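Finally caught up on the Fatham thing. Whole season of it, three nights, mostly with the ironing.

For anyone who's missed it: morning radio host, gets a book club, gets a telly show, and now there are people in Jekcombe town hall on a Monday paying $200 a seat to hear her talk about "the quiet centre". 500 seats. Sold out both nights. I remember when she did prank calls.

Not having a go. Sort of having a go.

What gets me is how much of it is church. The call and response bit. Everyone stands, everyone says the line back to her, then the candles. Grew up Lutheran, I know a liturgy when I see one. The Bjarnason podcast did a whole episode on this (number 808, skip the first 11 minutes, it's ads) and their take was that celebrity is just filling the gap since people stopped going on Sundays. Maybe. My gran went every Sunday of her life and still wrote fan letters to a bloke off the soaps, so I dunno.

And the old sermons were free! You put a coin in the plate if you had one. Now there's a Hevex subscription and a tote bag.

Episode six is the good one but. She talks about her mum's funeral and drops the voice, the stage voice I mean, and for a few minutes she's the radio girl again. I cried a bit. Had to put the iron down. Then straight into a plug for the retreat, and I was cross for the rest of the evning.

So is it a religion? Don't think so. A religion asks you for something you don't want to give. This mostly tells you you're right already, in a nice colour scheme. But I've got friends who've come out of it kinder than they went in, and I can't say that about every parish I've sat in.

Might do the book next. Library has a waiting list, becuase of course.

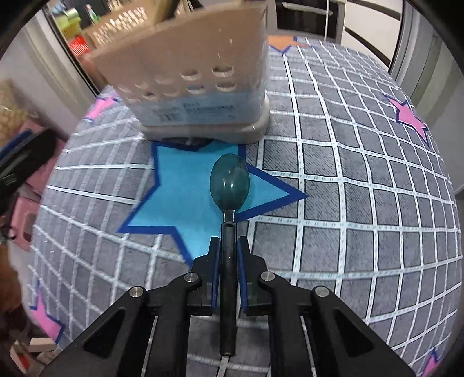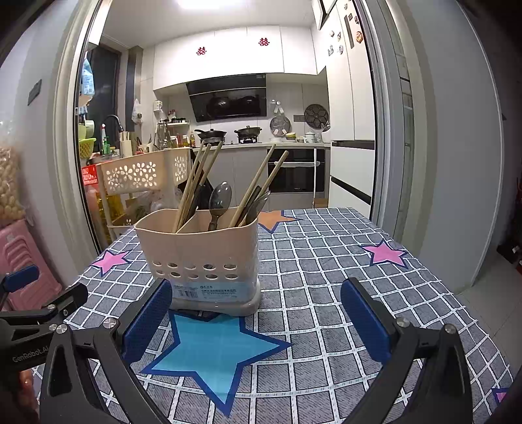
Marguerite wrote back that I've been unfair about the standing up part, she went to the second Jekcombe night and half her row stayed in their seats and no one minded. She also reckons the retreat plug was stuck on later by the network, you can hear the sound change. Will rewatch.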